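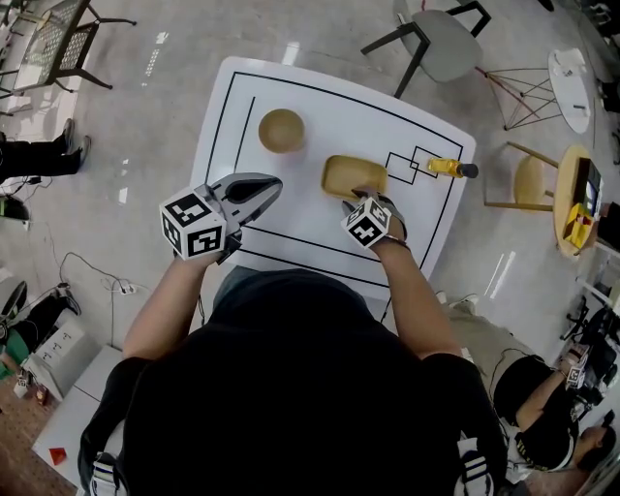
Serving Trays at the Table: Frequently Asked Questions

By Liudmyla Zhuravel
08/07/2021
3,648 shares
4 comments

These are the questions we get most often at the Ollness shop and by email about shallow trays, bowls and the tables they go on. If yours isn't covered, ask at the counter or leave a comment.

What size tray do I need for my table?

Measure the width of the table and leave enough room on both sides for plates. On a small rectangular table, a tray that takes up roughly 2 fifths of the width is comfortable. Larger than that and people start resting their forks on it.

Should the tray go lengthwise or across?

Lengthwise if people sit on both long sides. If everyone sits on one side, or if you serve standing up, turn it so a long edge faces you. You can slide it closer with both hands that way.

Do you recommend shallow or deep?

Shallow for bread, fruit, cut vegetables and anything people pick up with their fingers. Deep trays are better for carrying cups from one room to another. The Seno tray is shallow and meant to stay on the table. We don't suggest carrying full glasses on it.

My table has rounded corners. Will a square-cornered tray look wrong?

No. Keep it in the middle and the two shapes won't compete. It only looks odd when the tray is pushed into a corner of the table.

Can bowls go on the tray, or should they sit next to it?

Either. A round bowl leaves a lot of unused space around it on a rectangular tray, so most of our customers put the bowl on the table and keep the tray for flat things. Small dipping bowls are fine on the tray.

Where do sauce and oil bottles go?

Upright, with the cap closed, near the person who serves. Bottles stored on their side can roll, and some caps leak slowly. If yours does, put a saucer under it. Wipe the neck before you put it back in the cupboard.

How do I clean a Seno tray?

Warm water, a drop of dish soap and a soft cloth. Dry it right away. No dishwasher and no scouring pads. For oil stains, Su-bin Sun in our workshop uses a paste of baking soda and water, leaves it on for 3 minutes and rinses. Test it on the underside first.

Does the tray scratch the tabletop?

It can if there are crumbs or grit under it. Lift it instead of dragging it, and wipe the table first. White tables show marks sooner than wood ones. The felt dots we sell under the Moroz name fit all of our trays. Replace them when they get flat.

We don't have a matching set of chairs. Does that matter?

Not for comfort, as long as the seats are close to the same height. Stools are usually the problem. Sit on each one and check that your elbows clear the table.

Can I return a tray I've used?

Unused trays can be returned until the end of July with a receipt. Used trays can't be returned, but Ravindra Khurana handles repairs and will look at a chipped edge if you bring it in.

Do you sell the bowls separately?

Yes, singly or in pairs. The large one is out of stock at the moment.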